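Urrego, la poignée de démonstration de Tustadier
Dernière mise à jour : 2025-12-07

Si vous avez déjà essayé d'apprendre à un bras à ouvrir un placard en écrivant chaque point de passage à la main, vous savez combien d'après-midi on peut y laisser ! Avec Urrego, vous prenez la poignée, vous faites le geste à votre rythme, et le bras le reproduit sur le poste réel ou dans une cuisine simulée.

La poignée pèse à peu près 200 grammes, se règle pour droitiers comme pour gauchers, et le logiciel Noltel enregistre chaque essai – les hésitations aussi, que l'on peut couper ensuite tranquillement. 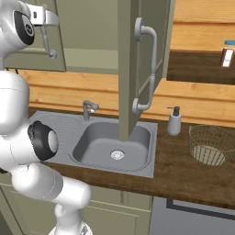

Cuisine simulée : le bras blanc devant l'évier, une porte de placard haut ouverte.

Pour débuter, nous conseillons volontiers 25 démonstrations par tâche, en variant un peu la position de départ. Dorothy Cheetham, qui anime nos ateliers depuis septembre, fait toujours commencer par les portes, avant les tiroirs et les bocaux.

Le coffret comprend la poignée, son socle, un câble et la licence Noltel pour un poste. Prix : 600 € hors taxes. Pédale d'enregistrement Clistell en option : 129 €.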